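Home / Desk & Office / Screen Care / Sturgate Screen Cleaning Kit

Sturgate Screen Cleaning Kit
In stock. Ships from our own shelves, which are dusty, but the kits are boxed.

Overview
Specifications
Refills
Returns

There are people who point at a monitor from a polite distance, and there are people who land the finger. If you share an office with the second kind, you already know why this page exists. The Sturgate kit takes off fingerprints, coffee mist, sneeze and the gray film that every screen grows when you stop looking at it directly. It leaves the coating alone, and it smells of very little.

The fluid is alcohol-free and ammonia-free. It comes in a 500 ml bottle with a trigger that sprays a fine mist, plus a 30 ml travel bottle that you will fill once, put in a bag and find again in September. Two cloths are included: the Ernetti, a thick waffle weave for the damp pass, and the Perron, a flat weave for drying. They are different colors so that you can tell them apart. You will mix them up anyway, and the screen will survive it.
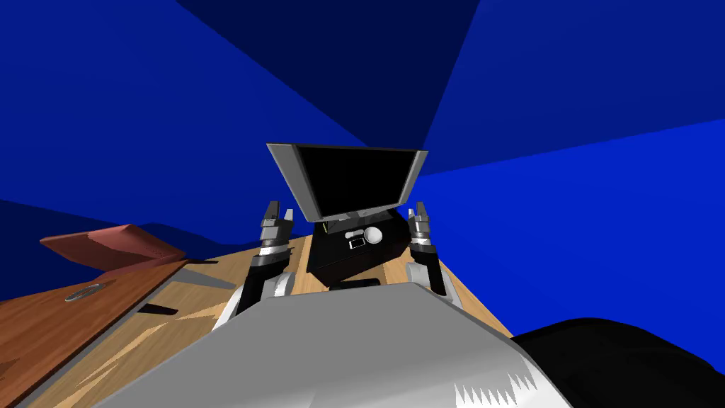

Desktop monitor, blue wall.

How to use it
Turn the screen off and let it cool. Dust shows up better on black, and you may find this upsetting. Wipe once with the dry Perron to lift the loose stuff. Mist the Ernetti cloth with 2 or 3 sprays, never the screen itself. Liquid runs down, and the bottom bezel is where the electronics tend to live. Wipe side to side in overlapping strips with about as much force as you'd use on a sleeping cat. Dry with the Perron. Turn the screen back on and go find something else to do with your afternoon.

For the stubborn spot (there is always one, and it is always dead center) lay the damp cloth on it for a slow count of 30 and wipe again. If it's still there, check that it isn't a pixel.

Suitable for
LCD, LED and OLED monitors, matte or glossy. Laptops and tablets. TVs, if you have the reach.

Not suitable for
Old tube sets with a peeling anti-glare layer, projector lenses, eyeglasses you are fond of. It won't hurt a keyboard, but it won't help one either — see our Brurel brushes for that.

Specifications
Main bottle: 500 ml, trigger spray
Travel bottle: 30 ml, pump spray, supplied empty
Cloths: 1 Ernetti (damp), 1 Perron (dry)
Cloth care: machine wash warm, no fabric softener, line dry
Shelf life after opening: 2 years

Refills
Fluid is sold separately in the same 500 ml size with a plain screw cap. Keep your old trigger. Replacement cloths come in packs of 3, one weave to a pack, and both weaves last longer if they are kept away from the kitchen.

Returns
Unopened kits can come back within 30 days. Opened kits can come back too if the trigger is faulty or the bottle leaked on the way. We can't accept used cloths, and we'd ask you to stop mailing them.

Customers also bought
Brurel Keyboard Brush, soft
Brurel Keyboard Brush, less soft
Perron Cloth, pack of 3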